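3. Materials and household survey

Figure 1. A potato, an empty plate and a rice cooker.

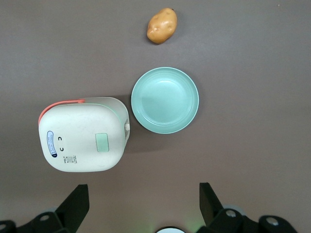
3.1 Participants and procedure

The survey was made in Stikham and in the neighboring village of Niven, where potatoes were the main staple until one generation ago and where rice is now eaten in most homes. We received 907 completed forms. Each form was filled in by the person who cooks most often in the household, and it covered 10 days of evening meals. The forms were given out in March, when the stored potatoes of the previous harvest are still in use, so the answers should not be read as valid for the summer months.

For every meal the cook wrote down the staple, the way of cooking, and the time between the start of the preparation and the moment of eating. Meals taken outside the home were left out of the analysis. When two staples were served together — a habit more frequent in Niven than we expected — the meal was coded under the one with the larger portion, following the scheme of Skinner and Menzies.

3.2 Coding of the staples

The coding was done by Lachlan Skinner and Craig Menzies independently. They disagreed mostly on mixed dishes, for example potato cooked inside a rice dish, and on leftovers that were served again in another form. Such cases were discussed until one code was accepted by both. We kept nine categories for the way of cooking. Frying and baking of potatoes were separated, although Gorer treats them as one category, because the cooks themselves described them as very different in effort.

Rice was coded only by equipment (pot or electric cooker). We did not ask about the variety of rice, and this is a limitation to which we return in Section 5.

3.3 Preparation time

The question on time was the most difficult one for the participants. Many of them counted only the active work, such as washing and peeling, and did not include the time when the food was cooking without attention. After a small pilot in Ganus we divided the question into two parts, active time and waiting time. The pilot forms are not included in the results.

The two parts were analyzed separately. In households with an electric cooker, the waiting time for rice was often left blank, and some cooks wrote in the margin that they do other housework during it. We did not replace the blank answers with estimated values. These meals remain in the counts of Section 4.1, but they are absent from the comparison of times in Section 4.2.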